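# Chapter 7: Acid in the Kitchen

Bite into a slice of plain roast pumpkin, then squeeze a little lemon over the same slice and bite again. If you do only one thing before reading on, please do that! The pumpkin gets brighter and sweeter, and there seems to be more of it, though you added no sugar at all. Cooks have known this trick for as long as there have been sour things to cook with, and once you start noticing it you'll find it everywhere: the vinegar on hot chips, the lime over a bowl of noodles, the spoonful of yogurt stirred through a curry just before it goes to the table.

Chapter 6 dealt with fat and how it carries flavour across the tongue. Fat has a weakness, though, and you'll remember it from the tasting exercise with the three mayonnaises. Rich food tires the palate. By the fourth or fifth mouthful you've stopped tasting it properly. Acid wakes things up again, partly by making your mouth water, and a good deal of what we call "balance" in a dish comes down to how these two get along.

## What you will learn

By the end of the chapter you should be able to:

- tell apart the common kitchen acids (acetic, citric, lactic, malic and tartaric) by taste and by the foods they turn up in
- decide when in the cooking an acid should go in
- make a stable vinaigrette and rescue one that has split
- explain why green beans go khaki in a lemony dressing, and plan around it
- make a simple infused vinegar and judge when it is ready to strain

You'll need a notebook, some teaspoons and a few small glasses. Work with a partner if you can, as arguing over whose dressing is sharper is half the fun.

## 7.1 Sour is more than one flavour

It's tempting to treat sourness as a single dial that you turn up or down. Taste a drop of white vinegar beside a drop of lemon juice and you'll see the trouble with that. Vinegar hits the nose first, because acetic acid evaporates readily and you smell it before it reaches your tongue. Citric acid has hardly any smell of its own. The lovely perfume of a lemon comes mostly from oils in the peel, so a strip of zest and a squeeze of juice do quite different jobs in a pot.

Lactic acid, the one in yogurt and sauerkraut, is rounder and slower. Malic acid gives a Granny Smith its snap. Tartaric acid belongs to grapes, and if you've ever found little crystals clinging to a wine cork, you've met one of its salts.

Then there's tamarind, and sumac, and verjuice pressed from unripe grapes, and the brine from a jar of pickles (a splendid ingredient, and far too often poured down the sink). Each brings its own baggage of salt, sugar, colour or bitterness. A recipe that calls for "acid to taste" is asking you a really interesting question!

## 7.2 Early, late, or both

The little restaurant at Tarkimdale where I learned to make soup had a pot of lentils going from seven in the morning. I was put in charge of it in my first week, and, keen as mustard, I tipped in the tomatoes and a good slosh of red wine vinegar at the start. At noon the lentils were still like gravel. Acid strengthens the pectin that holds plant cells together, so pulses and potatoes cooked in a sour liquid can stay firm for hours. We served the soup at dinner instead, and I've never forgotten it.

That same effect is a gift when you want it. A splash of vinegar in the water keeps potato cubes whole for a salad, and apples that would slump into sauce hold their shape a little longer with lemon.

Timing changes taste as well. Acid added early mellows and sinks into the dish. Acid added at the end sits on top, lively and aromatic. Many of the best braises use both, with wine at the beginning and a few drops of sherry vinegar just before serving, and the two hardly seem related by the time you eat them.

Try it with the Starnolano onions on the facing recipe card. Cook two small batches side by side, one with the vinegar in from the start and one with it stirred through off the heat, and taste them while they're still warm.

## 7.3 Flowers, herbs and the vinegar jar

Vinegar is a fine solvent for flavour, and that makes it a wonderful place to put the garden. Tarragon is the classic. Chive blossoms are my own favourite: they give a gentle onion flavour and a pink so cheerful you'll want to leave the bottle on the windowsill (don't, the light fades it). Nasturtiums turn out peppery, and elderflower is delicate enough that it wants a mild white wine vinegar behind it.

Use only flowers you've identified as edible and that haven't been sprayed. Anything from a florist is out. 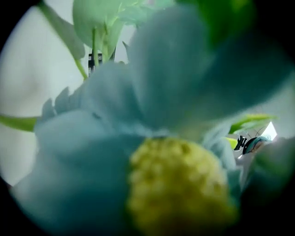
Mabli Bevan would have you wait longer than most books advise: five days is plenty for soft herbs, she told the class one Tuesday, but blossoms deserve a fortnight, and you should taste every second day with a clean spoon and write down what you find. She also strains twice, first through a sieve and then through a coffee filter, and won't hear of leaving the petals in for looks.

I've come round to her on the straining. On the fortnight we still disagree, and you can settle it for yourselves in Exercise 7.4.

A word on warmth. Some cooks heat the vinegar to 40 degrees or a little over before pouring it on, to hurry things along. It does work for woody herbs such as rosemary and thyme. With blossoms I prefer it cool, and the flavour stays fresher for it.

## Before you start

Set out your glasses and label them. Into each, put a tablespoon of water and a few drops of one acid: white vinegar, lemon juice, the liquid from a tub of plain yogurt, and verjuice if you can get it. Sip, rinse, and note where on the tongue you feel each one and how long it lasts. Then have a bite of buttered toast and go round again.

Keep your notes handy. We'll return to them on page 71, when we build our first vinaigrette and find out how little oil it can get by with.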